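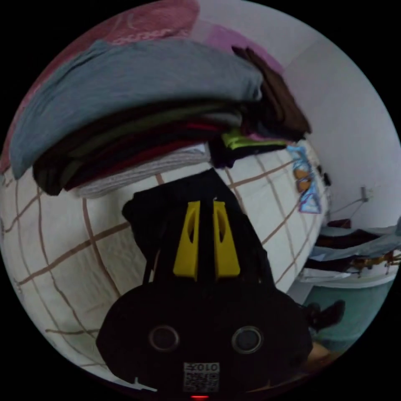 Residential Services — Mernden Campus Housing

Linen exchange moves to the ground floor in December

Starting in December, the linen exchange for Mernden residents will run from the ground floor of Kallovum House. The old counter on the third floor closes at the end of November. Residents in both wings will use the same window, next to the mail room, and the entrance is the one facing the bike racks.

The exchange works the way it did before. Bring your used sheets and pillowcase, hand them over, and get a clean set in return. Blankets can be swapped once per term. Towels are not part of the exchange and never have been, though we still get them in the bins every week. Towels left in the bins go to lost property in the basement.

Hours are 4 p.m. to 7 p.m. The morning hour is ending. Nandi Engelbrecht, who runs the window, kept a tally through the fall and found that very few people came before 9 a.m., and most of those were dropping off without picking up. If you work evenings and can't make the new hours, write to the housing desk and a set will be left at the mail room under your room number.

The laundry contract has changed too. Barkitden took over washing and delivery for all 400 beds this fall. The first deliveries had some mix-ups in sizes, with the long fitted sheets going to the rooms that have standard mattresses. Steinar Vestergaard has since put colored thread on the hems: blue for long, white for standard. Please check the thread at the window before you go back upstairs. It is much easier to fix there.

Our stock count in October came to 1,071 fitted sheets in usable condition. That is enough for two full changes and a reserve, but the reserve is smaller than it should be. A good number of sheets are sitting in closets and under beds — if you have an extra set, please bring it down. There is no charge for late returns this term and you do not need to fill out a form.

Mattress covers are changed by staff between residents. If yours is torn or the zipper has failed, tell the housing desk and Halfdan Egilsson will bring a new one, usually within two working days. Please do not take the cover off yourself, as the older ones tear at the corner seams and are hard to get back on.

Some residents have asked about bringing their own bedding. That is fine. You can opt out of the exchange at any time by returning your set, and opt back in later. Opting out does not change your rent.

The third-floor room will become a drying room, with racks and a dehumidifier. Work begins in January and should take a few weeks. Until then the door stays locked, and the racks on the second floor are open to both wings.

Questions about the exchange can go to Signe Arnardóttir at the housing desk, open until 5 p.m.

Last updated: November
3 comments · 12 shares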